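Skeken Hand-Held Gripper Pair
Equipment page, revision 2018-01-08
Supplied by Trotard

The Skeken is a two-finger gripper held and worked by the operator, supplied as a left and right pair for recording two-handed tasks. It is intended for sites which follow the Portela code of practice for demonstration work. The conditions below form part of the supply agreement.

Finger condition

The inner faces of the fingers shall be inspected before each session. Pads showing wear at the edges are to be reported to the equipment officer, and replaced after 400 recorded cycles in any case.
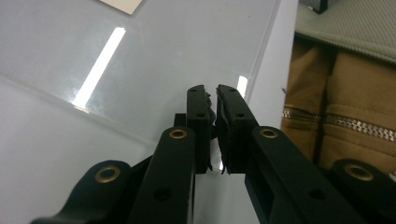
Bushings are to be wiped with a dry cloth and must not be oiled. Linkage arms with visible cracks shall be withdrawn from use and returned as a pair, even where only one is affected.

Workstation

The operator shall be seated, with both forearms able to move freely. Loose items are to be removed from the work area before recording begins. Cables must be led away from the fingers and must not cross the workpiece. Floor markings at the station shall be kept legible.

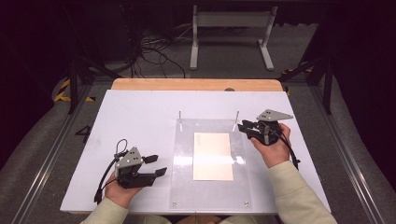
Skeken pair in use over a clear acrylic plate.

Sessions are limited to 10 minutes, followed by a rest of 2 minutes. Operators who have not used the equipment for six months shall repeat the induction.

Records

Each session is entered in the Bulby log with the operator's initials and the serial numbers of both grippers. Faults are entered on the same sheet.

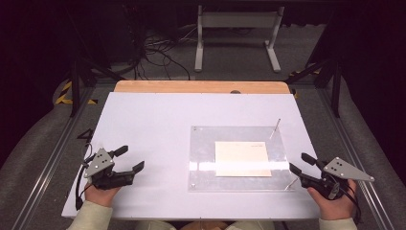

May one gripper of a pair be replaced separately?
Pairs are calibrated together, so a single replacement is permitted only after the new pair has been checked and signed off by Trotard.

Technical approval: Sólveig Snorradóttir
Orders and returns: Gleice Queiroz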